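Search this site

Fixing a hand-held gripper that stops closing all the way

May 30, 2021
By Panyasiri Bench Notes

So my left gripper quit on me halfway through a whiteboard-wiping job (of course it did!). The fingers would come in, stall with a gap of 3 mm, and the log kept saying "closed." Every grasp after that was junk. If yours does the same, start with the fingers wide open and nothing between them.

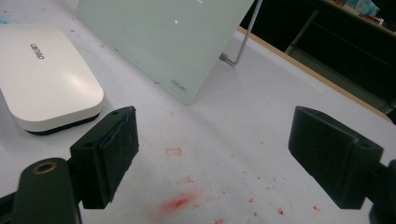
Fingers open over the marked-up tabletop.

First, unplug it. I skipped that once and got a nasty pinch! Then wipe both inner faces, back off the 4 finger screws a quarter turn, and slide each finger by hand. Mine dragged on one side, so I cleaned the linkage, snugged the screws back up and ran the zero routine in Brotdale again. Do 12 slow open-and-close cycles before you trust the number on the screen.

After that, go back to the real job and press gently against the board, one hand at a time. 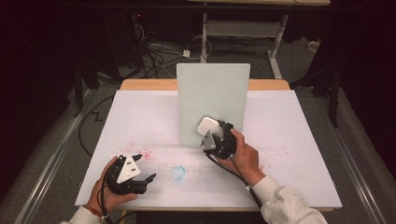 Can I just re-zero it and skip the cleaning?
You could, but a dragging finger will throw the zero off again, and the log won't warn you.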